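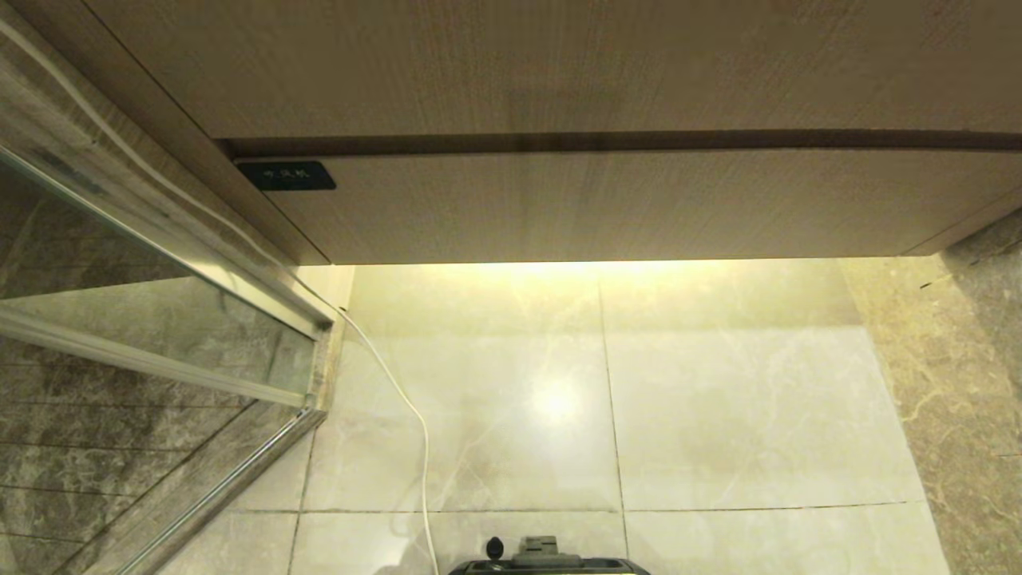 Poonam Chaudhary thought we should have started with the towels, and after a whole term of arguing about humidity in small bathrooms, our group has come around to her view. Towels hold a surprising amount of water (we had no idea how much!), and a household that hangs them up to dry in the same small room is giving that moisture back to the air all morning long.

Our project compared 2 apartments, one in Ridville and one in Pamanbridge, during July. Both have an extractor fan and no window. We left a humidity logger on a shelf in each and asked the people living there to keep a simple diary of showers, laundry and fan use, which they did far more faithfully than we had any right to expect.

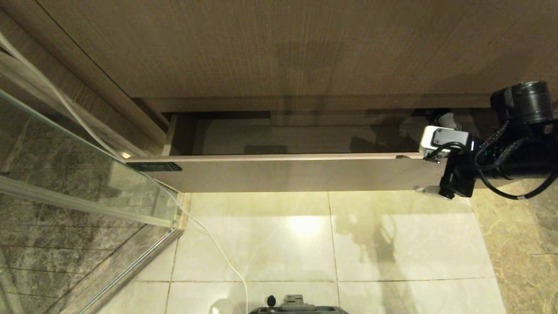
Photo: Haugland project group

In Ridville the fan was switched off as soon as the light was. In Pamanbridge it ran for 30 minutes after every shower, and the readings there came down much sooner, except on mornings when towels were left hanging on the door. We had planned to look at storage as well, and whether closed drawers stay damper than open shelves, but our second logger went back to the Pistau lab early and we had to let that part go, rather sadly.

We would love for next year's group to take it up. They should ask for the loggers before the term begins, and bring spare batteries, as ours ran out twice.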